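Home Projects Reports Gallery Contact

Noise and Sleep in Student Rentals at MacAulay Court
Term project report, Housing Studies

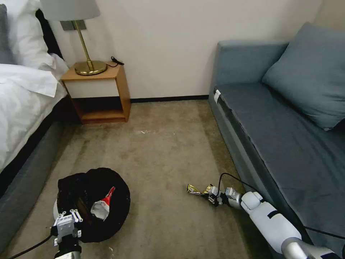
Page last changed: 12/30/23

Our project looked at how street noise affects sleep in furnished rentals near campus. We chose MacAulay Court because it has 115 units and sits between a bus route and the Irnport rail yard.

In February we left a paper survey in every mailbox. More than 800 nights were logged by the tenants who answered. Each log asked for bedtime, wake time, and any noise that woke the person up. We also put 2 sound meters in hallways, one on the street side and one facing the yard.

Tenants on the street side reported more wakeups before midnight, mostly from buses. On the yard side the trouble came later, when freight cars were moved. Carpet made little difference to outside noise, but tenants with carpet complained less about footsteps.

Eleven logs had missing dates and were left out. The hallway meters could not tell us how loud it was inside a bedroom, so we relied on the logs for that.

Contact: Grilar Student Projects | Copyright Fovov College | Back to top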